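Sanding vs stripping an old kitchen table - talk me out of it?

9 replies - 188 views

yayala_makes
So I picked up a table at an estate sale in June and the top is a mess. Rings everywhere, some kind of sticky old varnish, and one corner where somebody clearly did their nail polish for ten years. My plan is to hit it with the orbital and be done by dinner. My sister says I have to strip it first or I'll regret it. Is she right? I really don't want to deal with goop in my garage, it's already 90-something in there by noon!

Jabari_M
Your sister's right. Old sticky varnish gums up discs like crazy, you'll burn through a whole pack and still have shiny patches. Strip, scrape, let it sit overnight, then sand.

dmagesa
Disagree with Jabari. I've done four tables with no stripper at all. Start coarse, go slow, and use a card scraper on the sticky spots. A sharp scraper takes that stuff off in curls and there's no smell. If it's veneer though, stop, different conversation.

Jabari_M
Four tables, and how many packs of sandpaper, Dennis

dmagesa
Fewer than you'd think! I buy the Burnix mesh discs, you can vacuum them out and keep going.

yayala_makes
How do I tell if it's veneer? The end grain looks like it matches the top but I'm not sure what I'm looking at.

itah
Look at the edge of the top. If the grain lines on the surface run right over and carry on down the end, it's solid. If there's a thin line like a slice of cheese, that's veneer and you keep the orbital away from it. Pull a drawer out too if it has one, the inside will tell you a lot.

On the finish - please don't put poly on it like I did on mine. Looked great for one winter and then it scratched, and you can't patch it. I redid it in Lema hardwax oil and when the kids wreck a spot I just rub more in.

Rohani N
Seconding oil if you like a light color. I was going for something near the top on this one, light brown with skinny dark metal legs, and two thin coats got me close. Three was too yellow.

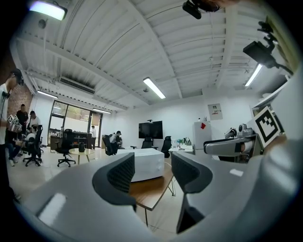

The light brown top I was trying to match, with a white box on it

itah
Oh that's a nice tone. Did you sand between coats?

Rohani N
Just a gray pad, barely any pressure. I went to 180 before the first coat and wouldn't go finer, the oil doesn't soak in as well.

yayala_makes
OK checked the edge and the grain carries over, so solid I think?? Going to try Dennis's scraper on the underside tonight and if it's awful I'm buying the goop. Don't tell my sister.

Jabari_M
Buy the goop.

Shares: 10
Last updated 9:10 pm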